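Ronden two-person tent, after one long wet winter

I bought the Ronden in August, which everyone will tell you is a silly time to buy a tent. It was $74 off because the new colours were coming in, and my old Bayram had finally started peeling along every seam. I'd been nursing that thing along with sealant for years. So, new tent!

It's a two-person tunnel with one door and a decent-sized vestibule, and I've now slept in it for 17 nights. Most of those were on the coast, a few up on the plateau above Horna, and one in my sister's backyard because her kids begged.

First up, the pitch. The fly and inner go up together, so when it's raining sideways you're not standing there watching your bedroom fill with water. I love this. The poles are colour-coded at the ends and the sleeves are wide enough that nothing snags. I did it by head torch on the second night and only swore once (I'd threaded the short pole through the long sleeve).

Room inside is generous for one and friendly for two. Nattawut Inthanon came along for the plateau trip, and he's a tall bloke who sleeps like a starfish. We both stayed dry, and we both still had somewhere to put our boots. There are pockets down each side at pillow height, plus a loop in the roof that holds a small lantern nicely. I'd have liked a second loop near the door.

Wind is where it really won me over. We camped at 1,058 metres with gusts coming over the saddle all night, and the tunnel leaned and flapped and popped straight back. The guy lines are thin but grippy, and the little tensioners hold even with cold fingers on them. Do point the foot end into the wind, though. I tried it side-on once and had nylon on my face until breakfast.

Now for the grumbles. The pegs are rubbish. They're soft, they bend on anything firmer than lawn, and I swapped them for a set of Brurkley ones before the second trip. The stuff sack is too snug as well. You can get the tent back in if you roll it tightly and kneel on it, but a wet fly at six in the morning is another story. I just use a bigger dry bag now.

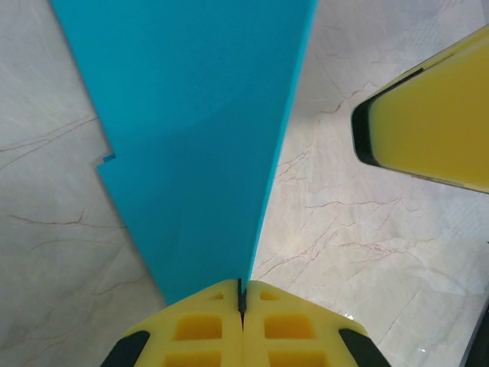 Teal, teal and more teal — my favourite colour by a mile.

Condensation is about what you'd expect. With both vents open I had a light mist on the inside of the fly most mornings, and a proper drip on the one night I shut everything up. Montri Ratanaporn has the bigger version and says his is much the same, so leave the vents open and bring a cloth.

Would I buy it again? Yep, at full price too. I'm already planning a week on the coast track with it, with the Brurkley pegs packed.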